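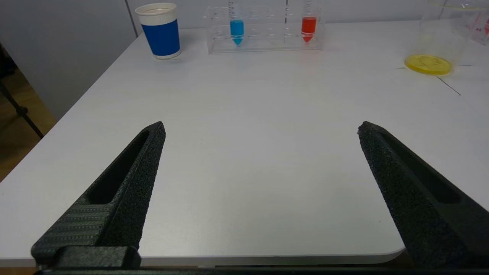 4. Setting up the Skornamance for the first time

Put the dehumidifier where it is going to live before you fill, plug in or swear at anything. It weighs more than it looks, and the castors were designed for showroom floors.

4.1 Choosing a spot

1. Pick a level floor. A slope you have stopped noticing after years in the house will still be noticed by the float switch.
2. Leave 40 cm clear behind the rear grille and the same above the top vent. Curtains count as an obstruction. So does the cat.
3. Shut the windows. The Skornamance will cheerfully try to dry the whole of Stundcombe if you let it, and you will get the bill.

Caution: Do not use the unit in a bathroom or within splashing distance of a sink.

4.2 Standing time

4. Stand the unit upright and leave it alone for 5 hours. If it came to you on its side in the back of a car, leave it overnight. The oil in the compressor needs to find its way home.
5. Peel off the blue transit tape. There are strips on the tank, the filter door and the flap. There is another strip inside the tank, holding down the float, and this is the one people ring us about.

Note: Kieran Haslam on the Amell helpline would like it known that "tank full" on a brand new, empty machine means step 5.

4.3 Fitting the tank

6. Slide the tank in with the handle folded flat. Push until it clicks. A gentle thud is not a click.
7. If you would sooner use the drain hose, pull out the rubber bung at the back and push the hose on as far as the collar. The hose must run downhill all the way. Water has firm views on this.

Keep the bung. It fits nothing else in the world, and a spare is part number 477.

4.4 Switching on

8. Plug straight into a wall socket. No extension leads, no timers.
9. Press Power. The fan starts at once and the compressor follows a few minutes later with a noise like someone setting down a toolbox. This is normal.
10. Press Humidity until the display shows the level you want. Most houses are happy at 55 per cent. Going lower mainly dries out the furniture, and possibly you.

Caution: After switching off, wait three minutes before switching on again. Pressing the button repeatedly does not shorten the wait -- it starts it afresh.

4.5 The first week

Expect to empty the tank often at first, particularly in March, when walls give back what they have been saving up all winter. Rinse the filter at the end of the week and let it dry fully before refitting.

If the display shows E2, the room is too cold. For any other code, see the table in section 7, revised by Hayley Mellor for model 626 and the older Fothergill cabinet version.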